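Wanted: someone to look after the mending room at Stutton

I've been running the mending and alterations room in Stutton for long enough that my thimble has worn a dent in my finger, and I need a second pair of hands! Two days a week to start, more once the winter coats come in (and they come in all at once, believe me).

You'd be doing hems, zips, buttons, elbow patches, the odd set of curtains and a fair bit of pressing. You don't need a certificate. I learned on my nan's kitchen table with a Grudwood treadle that ate bobbins for breakfast, so I'm hardly going to ask for one. What I do want is someone who'll unpick a crooked seam without sulking, and who can tell a customer kindly that a lining is past saving.

Pay is 145 dollars a day, cash up front for any thread or trims you buy on my behalf. Tea's free. The bus from Osach stops at the corner and takes 19 minutes, or there's parking behind the bakery if you get in before they do their deliveries. Stairs are steep, I'm afraid, so have a think about that if your knees are anything like mine.

We've got two domestic machines, an old Khoo overlocker that sounds like a tractor and a decent steam iron. There's a button tin too, sorted by colour, and I'd like it kept that way please.

If you fancy it, bring me something you've mended. Doesn't have to be pretty! A darned sock, a kid's school jumper, your favourite work shirt with the cuffs turned. I'd much sooner have a good look at that than read a résumé. Drop it in with your name and phone number pinned on by April 15, 2018, and I'll ring everybody back, even if it's a no.
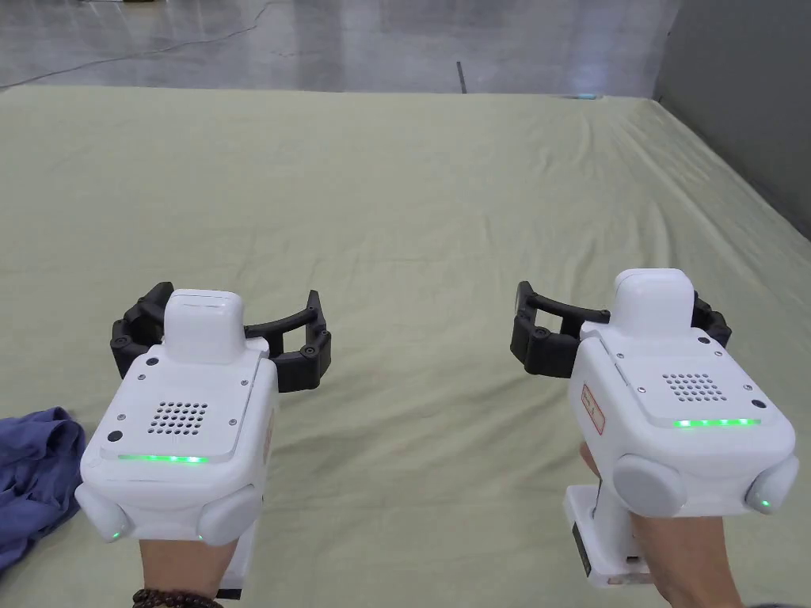
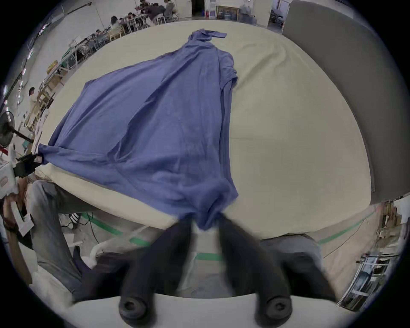

A blue shirt, long sleeves and all. 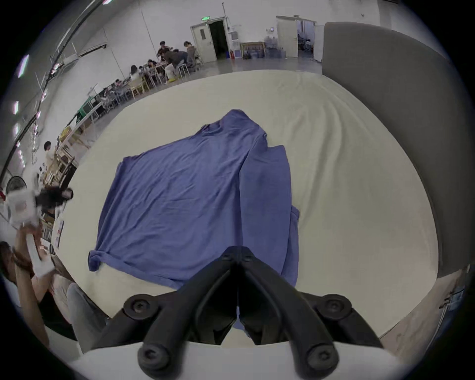
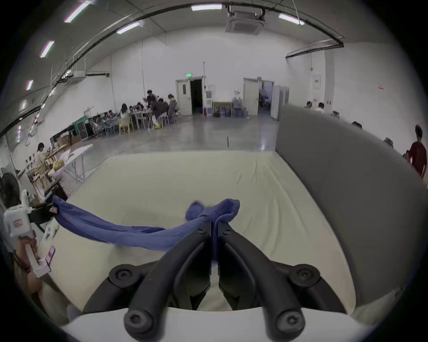
Farah Entili: Is this open to people who've only ever sewn by hand? I've never touched an overlocker but I've done all our family's hems for years. I could do any two days as long as I'm away by school pick-up, and I've got a patched pair of overalls I could bring in.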